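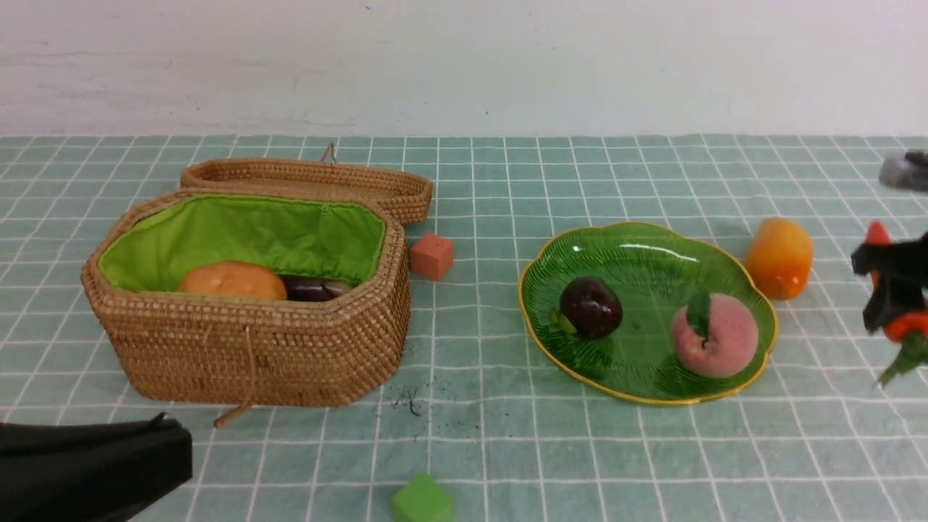 The Case for a Basket with a Lid

Opinion | Home and Table | Community | Archive | Contact

By Venla Juntunen
January 3, 2018

Households in this country own a great deal of storage and very few baskets. The clear plastic bin, with its snap-on cover and its paper label, has taken over the pantry, the closet and, more and more, the kitchen table. This column wishes to argue for the older object, and in particular for the woven basket with a lid and a lining, kept on the table where people eat.

The position is not a sentimental one. The Nimness Household Center, where I have taught the home management course for 16 years, lends equipment to families who are setting up a kitchen for the first time. Plastic bins leave our shelves quickly and are returned quickly. Baskets leave slowly, and several have never come back. The center does not charge for these. We take it that they are in use.

A rattan basket lined in lime-green cloth, standing open beside a leaf-shaped glass plate, does something to a table that a bin cannot do. It tells the people who sit down that what is inside may be taken. The plate makes the same offer more directly. A plum and a peach on green glass with a gold-yellow rim are plainly meant to be looked at first and reached for second. Between the two, a family has a sensible division: a few things on show and the others close by, under a lid that can be lowered when the meal is over.

Objections have been raised by colleagues whose judgment I respect. Marisol Aguirre, in our November bulletin, wrote that woven fiber is difficult to clean and that a gathered lining collects crumbs in its folds. She is correct on both points. A lining should be removable, and it should be washed with the table linen. A household unwilling to do this should buy the bin. The tablecloth deserves the same attention, for a pale printed grid shows every speck and stray fiber that settles on it. I consider this an argument in favor of pale cloths. A dark one allows the household to postpone the matter.

The second objection concerns space. A long eight-sided basket with its lid leaned back takes up a good part of a small table, and many families in our area eat at small tables. My answer is that the fruit must sit somewhere, and that a counter crowded with shopping bags is no better use of the room. Prisik, whose kitchen catalog arrives at the center each fall, offers 17 kinds of plastic fruit keeper. I could not find one in it that I would leave out when guests were expected.

There remains the question of play. Small children will put toy vegetables and foam blocks wherever the real food is kept, and some parents ask us whether this should be discouraged. The center's advice is that it should not, provided that the toys are clean. A child who packs and unpacks a basket is learning where things belong in the house.

Families who wish to borrow a basket may apply at the front desk. A replacement lining will be supplied on request.

Comments (3)

Wanpen Kaewkla
We have used a lidded basket for bread since we were married. The cord on the front wore out long before the weave did. Does the center repair those?

Chun-hung Chiu
I respectfully disagree about pale tablecloths. The author has not met my sons.

Shuk-fan Ng
Please print instructions for sewing the lining. The one in ours was glued in and I had to cut it out to wash it.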